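Week 6 handout: Comparing grippers when the thing being gripped has no shape

Bring this to the lab session. Bring the week 5 handout too, if it survived. The reading was chapter 4 of the course pack, and most of what follows assumes you at least opened it.

## Where we left off

Last week we did rigid objects: blocks, cups, the aluminum bracket that everyone has now dropped on their own foot. For a rigid object a grasp is a fairly tidy idea. You pick two contact points, you push toward the middle, and if friction is on your side the thing stays put. The score sheet had one column for "held" and one for "dropped," and the arguments were short.

Cloth ruins this. A pair of pants can be held perfectly well at the waistband while the other end does whatever it likes. Is that a good grasp? It depends on what you wanted, and that is a question the score sheet for week 5 never had to ask.

## The two grippers

We are comparing two hand-held grippers, which the lab calls Nallov and Jallo. The names came from the shelf labels and stuck.

**Nallov** is the stiff one. It closes hard, opens hard, and makes a noise on closing that people in the hallway have mentioned. On rigid objects it won easily.

**Jallo** has softer pads and a longer trigger pull. On rigid objects it came in second out of 2, a result its supporters describe as a podium finish.

Neither was designed for laundry. Keep that in mind before you write anything unkind in your report.

Both carry a camera on the body, looking forward over the fingers. The recordings go to the Frerichs controller, our name for the box under the bench that stamps the video with jaw width. If the box is off you will get lovely video and no widths, and you will find this out at home.

## What we are measuring

1. **Pickup.** Can the fingers get hold of an edge from a flat surface, and on which try?
2. **Hold under tension.** With a second gripper pulling on the other end, does the cloth creep through the jaws?
3. **Release.** Does the cloth let go when the jaws do? Thick seams are the usual offenders.

A fourth measure, "neatness," was tried in March and dropped. Two graders scored the same folded shirt and came up with numbers so far apart that we suspect one of them was grading the bedspread.

## The two-point hold

This is the setup for most of the session, so read it twice. One gripper pinches a corner. The other takes a point farther along the same edge. You then separate them until the edge between them comes straight, and stop. The stopping is the hard part - people keep going, and the cloth leaves the weaker jaw with a snap.

You want three things from the pair: a taut edge, light contact with the surface below, and no twist at either jaw. You will usually get two of them on the first day.
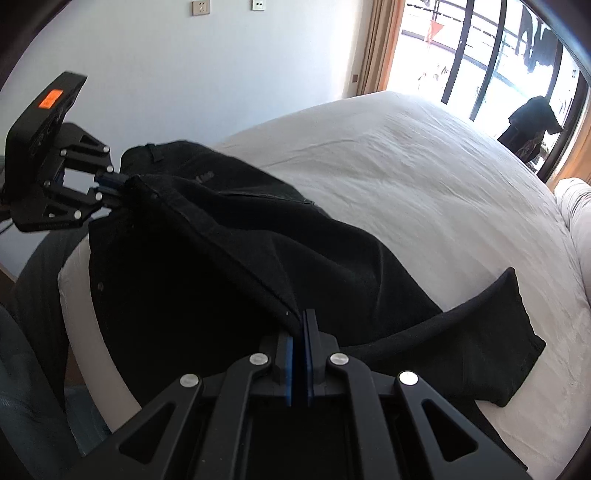

*Fig. 6.1. Two-point hold on a dark garment over a white sheet. Note the straight folded edge between the jaws and the creases in the cloth above it.*

Look at the edge first. It runs straight from the far jaws down to the near ones, and that is the taut edge from the paragraph above. The rest of the garment is still lying around in folds. A straight edge tells you about the edge and very little else, so please don't write "garment flattened" in your log on the strength of it.

Next, the creases. When you pull on cloth at two points, the load spreads into the fabric unevenly, and creases are a cheap way to see that something is going on. They aren't a force reading. Cloth also creases from being sat on, stuffed in a bag, or left in a dryer overnight by a member of the teaching staff. If you want to claim a crease came from your pull, record the cloth before you pull it and compare.

Then look at the big dark area under the edge. Black cloth swallows detail, and a tracker that hunts for texture has almost nothing to work with there. The parts that still give it something are the border against the white sheet, the seam, the belt loop and the button or snap. When you choose landmarks for the tracking exercise, choose from that kind of list. Do not choose "the middle of the leg." Every year a team does, and every year the tracker wanders off like a dog at a picnic.

Finally, the light. A bright window behind the work costs you twice. It washes out whatever is near it, and if exposure is on automatic, it can drag the dark cloth down even further. Fix exposure before you start and write down the setting. "Normal" is not a setting.

## Procedure

- Switch on the Frerichs box. Check that the jaw width changes on screen when you squeeze the trigger.
- Open and close each gripper fully, twice, with nothing in it.
- Lay the cloth on the sheet. Don't smooth it. Smoothing is cheating, and it also makes your pickup numbers look better than your neighbors' for reasons you won't be able to explain.
- Pinch the far corner with the first gripper. Hold still.
- Bring the second gripper to the edge with its fingers open. Let the edge run into the gap, then close.
- Separate slowly until the edge is straight. Hold for a slow count of five.
- Lower, open both, and back straight out. Wait for the cloth to settle before you touch it.
- Swap grippers between the two positions and repeat.

That swap matters more than it looks. The corner position and the edge position are different jobs. A corner gives you a stack of stitched layers to bite on. A spot in the middle of an edge may give you one fold and good luck. If Nallov always gets the corner, you have compared two positions and put gripper names on them.

## Logging

Each trial gets one line: gripper at corner, gripper at edge, cloth, tries to pickup, slip (yes/no), release (clean/stuck), remarks. Use the remarks column for remarks. Last term's file had 626 lines, and a depressing number of the remarks said "ok."

For slip, we use jaw width as a hint and the video as the judge. A sudden drop in width during the hold usually means a layer has slid out. A slow drop may only be the pads settling. When the two disagree, believe the video and say so in the log.

Time stamps are in milliseconds. So 1000 of them make a second, and a report claiming that a pair of pants slipped for 1000 seconds will be returned with a small drawing of a clock.

## Common trouble

**The fingers close on nothing.** You came in too high. Bring the tips down to the sheet before closing. If you start picking up the sheet as well, you came in too low, or you have discovered two-layer grasping and should log it as a failure anyway.

**The cloth sticks to a pad.** Stop shaking it. Open fully, wait, then back out along the direction you came in. Lint on the pad makes this worse, and there is a roll of tape in the drawer for exactly that.

**The grippers bump.** Both hands have drifted toward the middle. Start wider. The linkage arms take up more room to the sides than the fingers suggest, and you'll be looking at the fingers.

**The camera sees mostly your own gripper.** Some of this is normal. The near jaws are always going to take up a fair share of the view. Tilt the wrist until you can see cloth on both sides of the fingers, and stay there.

**Everything works.** Check that the box is on.

## For the report

Four pages at most. Give pickup, slip and release separately for the corner and edge positions. Percentages are fine so long as you also give the number of trials; "100 percent success" from one careful attempt has been tried before, in a very nice font.

Answer these in your own words:

- Which gripper would you put at the corner, and would the answer change for a thin shirt?
- Where did the softer pads help, and where did they get in the way?
- Pick one trial where jaw width and video told different stories. Which one did you believe at first?

The Nornent arm arrives on the bench next week, with mounts for both grippers. Your hands have been quietly fixing a lot of bad approaches, and the arm won't do that for you, so keep your raw logs. Week 7 starts from them.

Spare pads are in the second drawer. Sign for them.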